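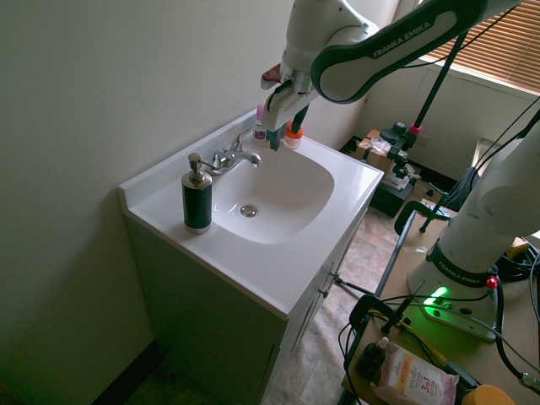
June 6, 2025

Went to the county hearing on the license plate readers last night and got home too late to write, so I am putting it down this morning while I still have my notes. The meeting started at six and the public part didn't open until almost eight.

The county wants to renew the contract with Skamberg, the company that put up the readers two years ago. There are 23 of them now, most on the state road and the rest at the edges of Trarkeck. The renewal would keep those and add 8 more, including the first ones in Vilardale. That is what filled the room. People in Vilardale had not paid much attention while the cameras were somebody else's.

The sheriff's office spoke first. They had slides, which were hard to read from where I sat. The main argument was stolen cars, and after that a missing person who was found on the highway last August when a reader picked up the plate. I believe that happened as they said and I'm glad of it. What I wanted to know was how long the county keeps the records of everyone else, meaning the people who drove past and had done nothing. The slide said one year. The draft policy I printed at the library says one year "or longer as needed," and it doesn't say who decides what is needed.

I had signed up to speak and was called near the middle. Two minutes each. I had written out four minutes' worth and cut it down in my head while the woman ahead of me talked about traffic on the school road. I asked three things: who can search the records, whether a search needs a case number, and whether other counties can look at ours. I said a year of my trips to the pharmacy and to church is more than the county needs to have on me without a judge being asked. My voice shook a little at the start and then was all right.

They don't answer during comment. They just thank you and call the next name. But one of the commissioners wrote something down when I asked about other counties, and later, when it came back to them, she asked the county attorney the same question. He said there was a sharing agreement and that 259 agencies could run searches on our records. There was some noise in the room at that. I don't think the commissioners knew the number either, or most of them didn't. One asked him to repeat it.

It did not split the way I expected. The man who spoke hardest against it had a sticker on his cap for the party I have never voted for. He said a government that wants to know where he has been can get a warrant like it used to. Then a young woman with a legal aid badge said nearly the same thing with more citations. They sat across the aisle from each other and I noticed them both nodding when the other one talked. On the other side there was a couple whose truck was stolen and found in three days, and a retired officer who said he was tired of hearing that police want to spy on people. I thought he was fair. He said nobody at the office has time to follow anybody around, and I expect that's so for most of them. The records would still be there for the one who did have time.

The petition was handed in at the end of comment. It had 925 signatures, which is good for a county this size. I collected a page and a half of those outside the feed store and got a sunburn doing it. The clerk stamped it and put it in a folder.

They didn't vote. The motion was to table it until the next regular meeting and have the attorney come back with the sharing agreement in writing and a shorter time for keeping records. It passed with one no. The no was from the commissioner for the north end, who said the price from Skamberg is only good through the end of the month. The chair said then they can give us a new price.

I don't know what to make of that as a result. Last time they tabled something I cared about, it was the bridge at Maglaya, and it came back on a night with an ice storm and passed with six of us in the room. I have written the next date on the calendar and on the pad by the phone as well.

Things to do before then:
Ask the clerk for a copy of the sharing agreement. Put it in writing and keep the stamped copy.
Find out what the state bill says about thirty days. The legal aid woman mentioned it and I didn't catch the number.
Call the two people in Vilardale who gave me their numbers in the parking lot.
Return the library's extension cord.

Slept badly. I kept going over the line I left out, about the rule being written for whoever holds the office after this sheriff — the one I had practiced most. I may use it next time, or put it in a letter to the paper, if I can get it under their word limit.

Drove home last night by the state road, as there is no other good way after dark. Two readers going that direction. I had never looked for them before. Small black boxes on poles with a solar panel on top, and one of them is right by the turn to my own road. I suppose it has me down at 10:40 or so.

Rain this morning. Beans are up in the second row but not the first.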